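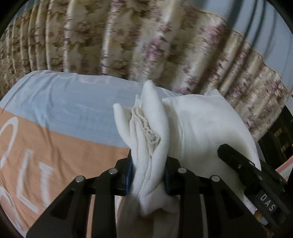
Fig. 1. The two grippers during a bedding trial. The left one is holding the folded white cloth between its blue pads.

Podo hand-held gripper kit: a term of use and what we found
Student project report, Manolis Kouris, second-year Robotics option

1. Why this kit

Our course got the loan of a Podo kit from Foltlow for the summer term, and I asked to have it for my project before anyone else could! The kit is a pair of grippers you hold in your hands, one each side, and you do the job yourself while the kit records it. The recordings are then used to teach a robot arm the same movements. I had read plenty about this way of working but had never held the tools, so the question for my report was a plain one. Can a student with no special training pick up the kit and make good recordings of a fiddly household job?

I chose bedding because cloth is horrible for robots. A mug stays the same shape when you pick it up. A pillowcase doesn't, and it never lands the same way twice.

2. Setting up

The box holds the two grippers, a charging lead, a printed card and a spare set of pads. Setting up took me one evening, most of it spent on the Bukora software, which wanted an update and then wanted it again. Once it was running I had no more trouble with it. The calibration step asks you to open and close each gripper fully while the screen follows along, and it is oddly satisfying to watch.

The card could be better. It tells you how to start a recording but the page about stopping one is only online (I have a very long recording of me looking for it).

3. The task

Each trial began with the bedding in a heap. I had to find the white cloth, pinch it, lift it clear and lay it flat next to the rest. I planned 100 trials and kept 80. The others were thrown out for dropped cloth, a flat battery or me forgetting the order of the steps. The 80 good ones came to 1516 separate grasps once the software had split them up, far more than I expected, as I hadn't realised how often I let go and take hold again.

4. What went well

The pinch is lovely. You feel the cloth through the handle, and after the first session I could pick up a single layer without dragging the one underneath. Thick folds are fine too, and in Fig. 1 there is a good bunch of fabric between the pads.

Using both hands came naturally. I found I held with the left and smoothed with the right, without ever having decided to. My partner on the Thursday sessions, Wu, did it the other way round, so we recorded a few trials each way.

5. What went less well

Very thin hems slip. The pads grip a fold much better than an edge, and for pillowcase openings I had to go in at an angle and scoop.

My wrists ached after long sessions. We ended up stopping every 20 minutes, and the recordings after a break were noticeably tidier.

The grippers can also get in each other's way when you work close together. I knocked them 2 times hard enough to need a fresh calibration.

6. Would I use it again?

Yes, gladly. I would ask Foltlow for a proper printed guide and a softer handle, and I'd like narrower pads to try on hems. The kit stays with us until the end of June, and Wu wants it next for towels. My trial sheets and the list of rejected recordings are in the project folder.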